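Kekana Community Help > Workshop & Making > Home robotics

Hand-held grippers: jaws close crooked, and the tracking wanders

Woo-jin Song
I've built a pair of hand-held grippers at our shared workshop in Pladthorpe, with printed bodies, soft fingers and a marker cube on each. The plan is to record myself tidying shelves until a robot arm can do it for me, a project that has so far made me the tidiest person I know. On the first gripper the fingertips meet fine but the gap under them pulls to one side.

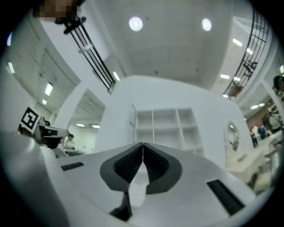
I've reprinted the finger mounts 3 times and switched the linkage screws to a shorter set. Same lean. It gets worse after a long session, as do I.

My other complaint is the tracking. Out of 156 recordings, 27 have the gripper leaping sideways through solid furniture. I run everything through Gerent with the default settings.
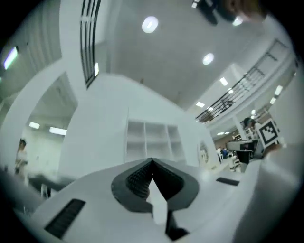
Is this one fault or two? I'd prefer one. I have a budget for one.

Kgomotso Pillay
Two, sorry. The lean is almost certainly slop in the pivot holes. Printed holes wear oval and no amount of reprinting the mounts will fix the part next door. Drill them out, press in metal bushings, and don't tighten the screws until both fingers are closed.

For the jumps, check how you hold the things. If you roll your wrist past 90 degrees the cube faces turn away from whatever is watching them, and the software starts guessing. Keep at least two faces in view and re-measure the printed markers with calipers. My printer shrank mine and I blamed the math for all of August.

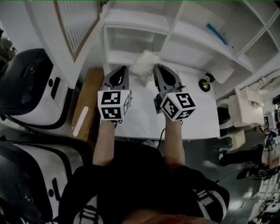

Both grippers over the table, with the cloth and the bell.

Esen
I just used tape on mine. Works ok. Have you tried turning Gerent off and on again

Last updated in August
Filed under: grippers, 3D printing, tracking, shared workshops
Contact us | Community rules | Back to top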